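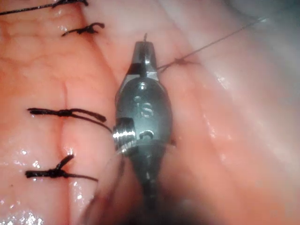
Home Courses Handouts Glossary Library Search

Handout 11: How Cut Tissue Closes Itself

Bernel College, Introduction to Body Repair

Last session we left the skin in good shape, with all its layers in place and doing their jobs. Now we get to break it. I love this part of the course, because a cut you'd barely notice while chopping onions sets off one of the busiest sequences in the whole body, and most of it runs without any conscious help from you.

Please bring your diagram of the skin layers from Handout 10. We'll be drawing all over it.

1. Stopping the leak

The first job is plumbing. Small blood vessels squeeze down within moments of being cut, and platelets start sticking to the exposed collagen in the vessel wall. Collagen is normally hidden from the blood by a thin lining of cells, so when platelets touch it, that's a sure sign that something has torn. They change shape, get sticky and call in more platelets. Meanwhile a chain of proteins in the plasma ends in fibrin, a mesh of fine strands that holds the plug together.

Fibrin does double duty! It seals the hole, and it also becomes the first scaffold that cells crawl along when they move into the gap. Remember this when we get to section 3.

2. Cleaning up

Redness, heat, swelling and soreness are the old textbook signs of inflammation, and writers were listing them 2,000 years ago. They still hold up beautifully. Vessels near the wound widen and get leaky, which lets fluid and white blood cells out into the tissue. Neutrophils arrive first and go after bacteria. Macrophages come in behind them and eat debris, dead neutrophils included.

Students often write that inflammation is "bad for healing." Careful. Too much of it, or too long, does cause trouble, but a wound with hardly any inflammation heals poorly too. Macrophages send out many of the signals that start the next stage, so if they don't turn up, the builders never get the call.

3. Filling the gap

Fibroblasts are the builders. They migrate in along the fibrin, lay down new collagen (mostly type III at this point, thinner and quick to make) and gradually replace the temporary mesh. New capillaries sprout at the same time, giving the pink, bumpy look called granulation tissue. On the surface, skin cells at the wound margin loosen their grip on their neighbors and slide across. They travel much more easily over a damp surface than under a dry crust, a point we'll come back to with dressings.

Some fibroblasts turn into myofibroblasts, which can pull. They tug the sides of the wound toward each other, a bit like drawing a purse string, and in a wide open wound they make a real difference to the final size of the scar.

4. Remodeling

This stage lasts for months, sometimes longer, and it tends to get skipped on exams, so don't skip it! Type III collagen is swapped for the sturdier type I, the fibers get cross-linked, and they line up along the direction of pull. Extra capillaries die back and the scar fades. A mature scar in skin is strong, though it never quite matches the strength of the tissue it replaced.

Where closing the wound by hand fits in

When the two sides are clean and can be brought together, the gap is tiny and there's little to fill. We call this healing by primary intention. Stitches, staples, strips and glue all do the same basic thing: they hold the sides together while the tissue gains strength of its own. A wound left open to fill from the bottom heals by secondary intention, with more granulation and more pulling.

Stitch tension matters a great deal. Tissue pulled too tight loses its blood supply at the margin, and cells there can die. Too slack and a space stays open where fluid collects.

Terms to know

Fibrin
Granulation tissue
Myofibroblast
Primary and secondary intention
Type I and type III collagen

Before next session

Read chapter 2 of the Etska reader, on blood supply. Then write half a page on why a wound on the scalp usually heals faster than one on the shin. Think about vessels, movement and how far the skin has to stretch.

The Nkuna slide set (stained sections of healing skin) is on the open shelf in the Cluleditz reading room. Look at the early slides side by side with the late ones. The change in the direction of the collagen fibers is gorgeous, and I'd like everyone to have seen it before we talk about tendons.

Filed under: Course Notes, Biology, Tissue Repair

Contact | Copyright Bernel College | Back to top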